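Camberg Kitchen Set, a thread about collecting examples for our arm (1/14)
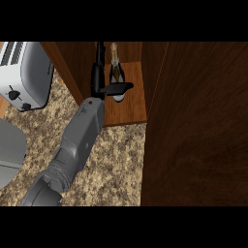
Simulated kitchen, bottle task. Gripper beside the bottle, cabinet door open.

2/ Many people asked me how we make the training examples, so I will try to explain it in small pieces. English is my third language, please be patient with me.

3/ The set has 3,566 episodes at this moment. One episode is one try of one task, from the start pose until the operator presses stop. All are made in simulation. The real arm at Rundton comes into the story later.

4/ The operator drives the arm with a hand controller and looks at the same camera view that the model will get. In the first version we gave operators a second, wider view. They drove beautifully, but they used information which the model never has. We threw away 497 episodes for this reason and I was in a bad mood for one week.

5/ The bottle task sounds easy: take the bottle from the cabinet shelf. But the gripper must go into a narrow space, with a side panel on the left and a door on the right. If you come in at the wrong angle, the wrist has no place to turn.

6/ So we ask operators for a slow approach and a short pause before closing the fingers. The pause is very useful later, when we cut the episode into phases. Without it, my script does not know where "reach" is finished and "grasp" begins.

7/ The pause must not be too long! If the arm stands still for many seconds, the model learns to stand still also. We had a policy in March that went to the bottle and waited there forever, very polite.

8/ For every episode we change something: the position of the bottle on the shelf, how far the door is open, the light, the colour of the wood. The counter and the appliances stay in their places for now. I would like to move them too, but then the arm's start pose is sometimes inside a toaster.

9/ Do we keep failed tries? Yes, in a separate folder, with a label for the kind of failure. Knocked over, slipped, hit the door, gave up. Cardoso (our labelling tool) has one key for each of these and I have nearly worn out the key for "hit the door".

10/ A good operator makes 80 episodes in a day. More is possible, but after lunch the movements become lazy and you can see it in the curves. I prefer fewer and cleaner.

11/ Numbers for people who like numbers: 890 of the episodes are the bottle task. The others are drawers, cups, the tap and closing doors. The tap is my favourite and the model's worst.

12/ Someone asked if we could generate everything with a motion planner and go home early. We tried for a month. The planner's paths were correct but all looked like each other, and the trained model had no idea what to do when it was two centimetres away from the path. Human operators make small mistakes and correct them, and we want these corrections in the data.

13/ Next step is the test on the real arm at Rundton. Ristomport is building us a cabinet with the same measurements as the simulated one. I am a little nervous about the hinges.

14/ If you collect something similar, please tell me how you decide when an episode starts. We still argue about this. I will answer in the evening, after the new batch is uploaded.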